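首页 产品 新闻中心 媒体资料 门店查询 联系我们

本网站使用Cookie，以便记住您上次看到哪里。继续浏览即表示您同意。[接受] [管理设置]

阅读时间：7分钟

新闻稿

普利姆科姆公寓式旅馆重写全部住客须知，从2896句删到103句
入住手册十一月起启用新版，旧版将留在前台，供失眠的客人借阅

普利姆科姆（Plimcombe）公寓式旅馆集团今天宣布，旗下31处物业的住客须知已全部重写完毕。旧版手册共2896句，新版103句。集团对此感到自豪，也感到一点难为情，毕竟那2793句当初也是我们自己写的。

旧版手册始于集团只有一栋楼的时候。那时须知只有一页，贴在冰箱门上，内容包括无线网络密码、垃圾投放时间，以及请勿喂楼下的鹅。后来每出一件事，手册就多一句。有客人把湿毛巾搭在台灯上，手册就多了一句关于毛巾和台灯的话。有客人问能不能把湿毛巾搭在落地灯上，于是又多了一句。到去年为止，单是毛巾一项就占了四页，其中有半页在讨论什么算毛巾。

“我接手的时候，手册已经装在三孔文件夹里了，”集团住客体验总监达莉娅·莫库斯（Dalia Mockus）说，“文件夹背面印着‘欢迎回家’。我家里可没有这种东西。”

重写工作由集团与文字顾问公司特罗考（Trokau）共同完成，历时九个月。特罗考派来的主笔科尔·布尔斯马（Cor Boersma）在项目启动的第一天，要求在座各位把手册从头到尾读一遍。会议于上午九点开始，下午四点有人读到了窗帘一章。没有人读到泳池。集团旗下并没有泳池，但手册里有泳池一章，共61句，来源至今不明。

“那一章写得相当好，”布尔斯马表示，“条理清楚，语气友善，是全书里我最舍不得删的部分。”

双方随后定下了几条原则。一句话如果只是为了防备某一位客人而写，而那位客人已经退房多年，就删掉。一句话如果客人站在那件东西面前自己就能明白，也删掉。出现“温馨提示”四个字的句子一律重新审查，审查结果显示，其中大部分既不温馨，也没有提示什么。

争议最大的是厨房一章。旧版厨房须知从水龙头的开启方向讲起，一路讲到餐具的摆放顺序，中间对台面清洁的描述用了七个不同的动词。负责物业维护的同事主张全部保留，理由是句句都有出处。负责前台的同事主张全部删除，理由是客人打电话来问的从来都是另外一件事。会议开了四次，第三次会议的纪要本身就比新版厨房须知长。
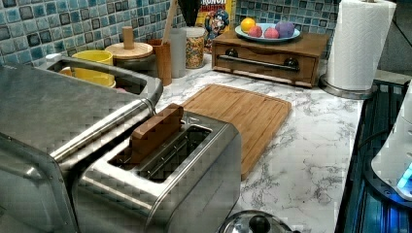 最后留下的厨房须知共有九句。其中一句讲总水阀的位置，一句讲抽油烟机的开关为什么要按两下，一句告诉客人开瓶器在哪个抽屉。经统计，开瓶器的位置是过去三年里前台接到最多的问题，而旧版手册在两千多句话里对此只字未提。莫库斯说，这是整个项目中她唯一一次离开会议室去走廊里站了一会儿。

浴室一章的删减较为平静。旧版有一段话解释了冷热水的区别，双方一致同意，住客在这方面已有足够的人生经验。关于吹风机的段落保留了一句，关于浴室地垫的段落并入毛巾，毛巾则从四页压缩成了两句。什么算毛巾的问题，集团决定留给住客自行判断。

退房流程也作了调整。旧版要求客人在离开前完成十四件事，包括把遥控器放回“原来的位置”，却没有说明原来的位置在哪里。有细心的客人曾为此拍照留底，在此一并致歉。新版的退房流程是：关窗，锁门，钥匙投进信箱。如果忘了关窗，我们会去关。

新版手册的语气同样经过讨论。旧版里“请”字与“严禁”经常出现在同一句话里，例如“请严禁在阳台晾晒大件物品”。特罗考的建议是，每句话在二者之间选一个。集团采纳了这一建议，最终选择“请”的占绝大多数，选择“严禁”的只有两句，一句关于屋顶，一句关于鹅。

鹅的那一句从第一版保留至今，一字未改。

新版手册的版式由印刷合作伙伴姆瓦伊波波（Mwaipopo）设计，采用对折单张，正反两面，字号比旧版大了整整一圈。旧版为了控制页数，曾在后期把字号缩小过三次，有几处物业因此在手册旁边配了放大镜。放大镜将继续提供，住客可以用来看窗外。

在正式启用之前，新版手册已在五处物业试行了一个夏天。试行期间，前台电话的数量略有下降，通话时间却变长了。据同事反映，客人问完开瓶器以后会顺便聊几句天气，集团对此持开放态度。也有三位老客人来信表示怀念旧版，其中一位称自己每次入住都会读一章，已经连续读了六年，刚刚读到洗衣房。我们已把旧版余下的部分复印后寄给她。

“有人问我，删了这么多，万一出事怎么办，”莫库斯说，“我的回答是，旧版里什么都写了，事也一件没少出。台灯那件事就是在写了台灯那句话以后又出了两次。”

旧版手册不会销毁。每处物业的前台将保留一册，住客可以凭房号借阅，次日中午前归还。借阅须知共一句。

集团内部的员工手册也将进入重写程序，由同一团队负责。目前该手册的准确句数还在统计当中，负责统计的同事请求延期，已获批准。布尔斯马表示愿意参加，但希望这一次不必从头读起。

关于普利姆科姆

普利姆科姆是一家中等规模的公寓式旅馆集团，提供带厨房的短租与长租公寓。集团的房间干净，床够大，楼下有鹅。

关于特罗考

特罗考为企业撰写和删减文字，后者收费较高。公司近期的其他项目包括一家停车场的告示牌、一所牙科诊所的候诊须知，以及一份共有十二页的电梯使用说明。

关于姆瓦伊波波

姆瓦伊波波是一家印刷与版式设计工作室，与普利姆科姆合作多年，承印过旧版手册的每一次增补。工作室表示，为新版感到由衷高兴，同时注意到今年的订单金额有所减少，并期待员工手册的消息。

媒体垂询

新版住客手册全文可向集团新闻室索取，一封邮件即可收到。旧版全文亦可索取，请附上邮寄地址，并预留签收包裹的时间。莫库斯女士可在工作日上午接受采访，如采访涉及泳池一章，请提前说明，以便她有所准备。

订阅我们的新闻通讯，每季度一封，篇幅已缩短。[输入邮箱] [订阅]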